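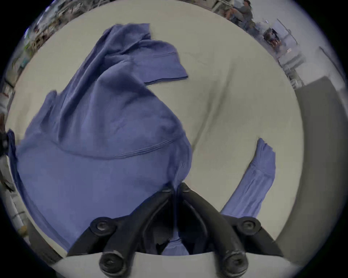
*A blue long-sleeved top on the tabletop, held by a fold.*

## About Grusedex

We're a small gas and heating energy company based in Namberg, and we love what we do. Most of our customers are households and corner businesses who want a steady supply through winter and a bill they can read without a calculator.

Grusedex started out buying gas for a single apartment block on Maluleke Street. The neighbours across the road asked if they could join, then the bakery did, and we've been growing a street at a time ever since. Today we supply 1195 homes and 70 businesses, and we still answer our own phones!

### Where the gas comes from

We buy most of our winter gas in March, well before the cold sets in, and keep it at the Skutton storage site just north of town. It means we aren't scrambling on the spot market in a cold snap — and neither are you. When wholesale prices move, we post the change on our rates page the same day, up or down.

Skutton also takes in biogas from farms in the valley. It's a modest share of what goes through the pipes for now, but the farmers are keen, we're keen, and a second intake is being built (come by on the next open day and have a look, it's great fun if you like valves).

### The team

There are 20 of us: buyers, meter technicians, billing and a very busy front desk. Our technicians live within the supply area, so whoever services your meter probably shops where you do.

### Come and see us

The office is at 100 Maluleke Street, on the ground floor, and the door opens at 8:30 every Monday to Friday. Bring your bill if you've got a question about it. The kettle's usually on.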